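The trouble with the quiet office

Posted 11/28/23

Every few years somebody sells us the cure for the open-plan office. First it was potted plants, then felt panels, then the padded phone booth that smells of the last person's lunch. The latest is "sound masking", a soft hiss piped through the ceiling that is meant to stop you hearing your colleagues. Gollora, one of the firms now selling it, says it makes people calmer and quicker at their work. I have spent a month reading its claims and I remain unconvinced.

Start with the figure on the front of the brochure. Gollora surveyed 3,271 office workers and found that most felt "more focused" after the hiss was switched on. Felt is doing a lot of work there. The survey went out nine days after fitting, when the desks had also been moved and the carpet replaced. There was no second office left alone for comparison. When I asked for the full results I was sent the brochure again.

Prismont, an insurance broker in Skatitz, had the system put in last February at a cost of £400 a desk. It has 31 desks on one floor. The staff I spoke to were polite about it. One compared it to sitting in a parked plane. Another said she had stopped noticing it by the second week, and had gone on noticing the sales team. Several told me they still put headphones on as soon as they had a report to write.
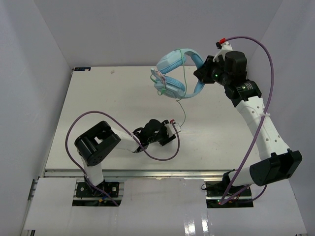

What the hiss can and can't do

The idea isn't daft. Speech is distracting largely when you can follow the words, and a steady noise can blur them. But it works best on talk from across the room. The man at the next desk ringing his bank comes through perfectly well – and if the hiss is turned up enough to cover him, he simply talks louder.

Zheng, a rival, sells a version that adjusts itself through the day. It costs more. I asked how anyone would know it was doing a better job than the plain one, and was told that clients "notice the difference". Perhaps they do. I would like to see it tested on people who haven't been told which one they are sitting under.

Meanwhile the cheap answer, a few small rooms with doors, has dropped out of the conversation. Doors take up floor space and floor space is rent. A speaker in the ceiling takes up none.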